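Industrial Automation II, Unit 8: Evaluating a Panel-Operating Robot
Instructor: Benedita Godinho
Thursday, June 21, 2018

Wandico is an inspection and switching robot sold by Statitz. It is meant to read meters and work the switches on low-voltage cabinets where a person would otherwise make the rounds. Our review uses the cabinet in the Flencombe lab, with the power on.
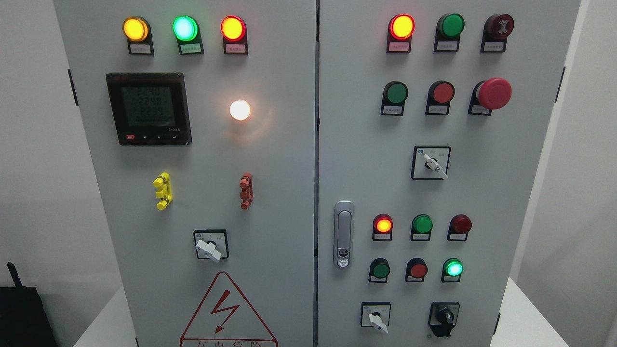

The vendor rates the robot for 50 panel operations per charge. Treat that as a claim to be tested. Reading a lamp and turning a handle are separate skills, and the quote lists them as separate modules. The reading module comes with the base unit. The switching module costs extra and needs its own calibration.

Before each run, write down the phase voltages on the meter and the position of every rotary switch. The log from the April trial has 782 entries, and 153 of them lack a switch position. Those entries can't be scored.
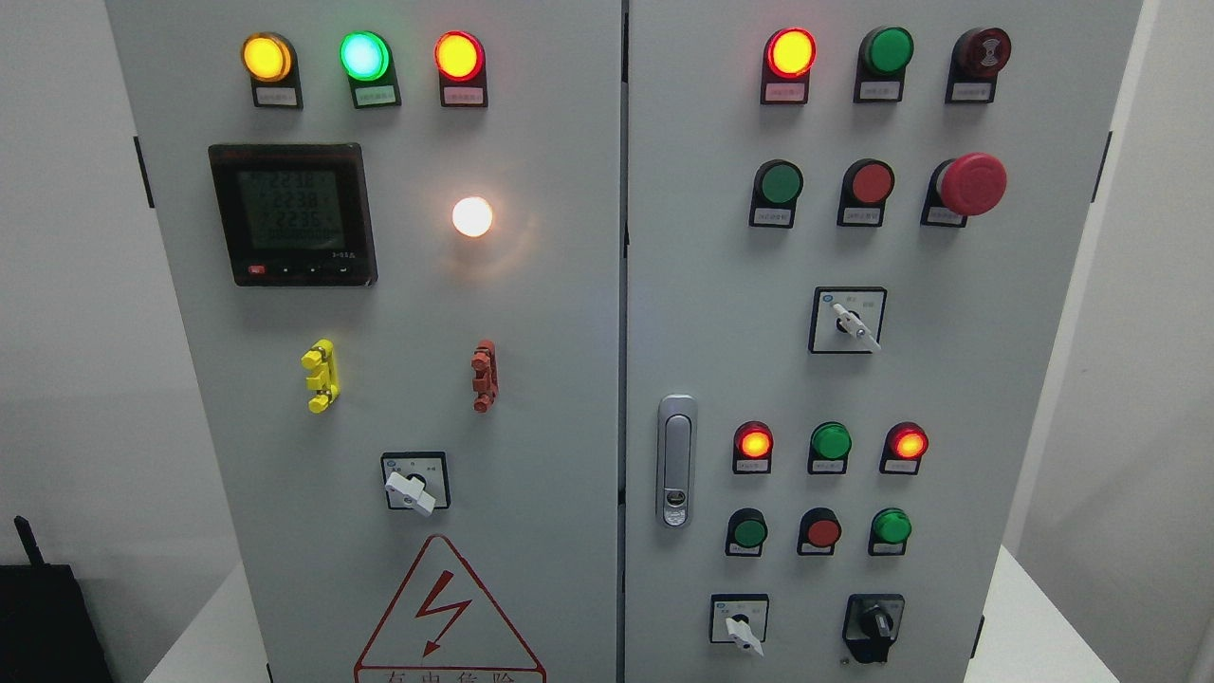
Does the robot need a drawing of the panel before it can work?
It needs a labeled map of the door, made once during setup. The Statitz software includes a tool for this, and any change to the door means the map must be redone.

Score reading errors and switching errors on different sheets. A wrong reading can be repeated. A wrong switch operation ends the run, and a student stands by the emergency stop the whole time.
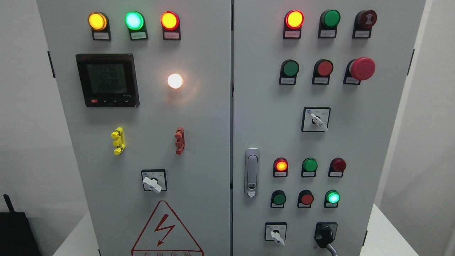 Rebelo thought the service contract deserved more weight than the score sheets, and asked that response time and spare parts be added to the comparison table. Both are now in columns 5 and 6.

Read the switching module manual before the next lab.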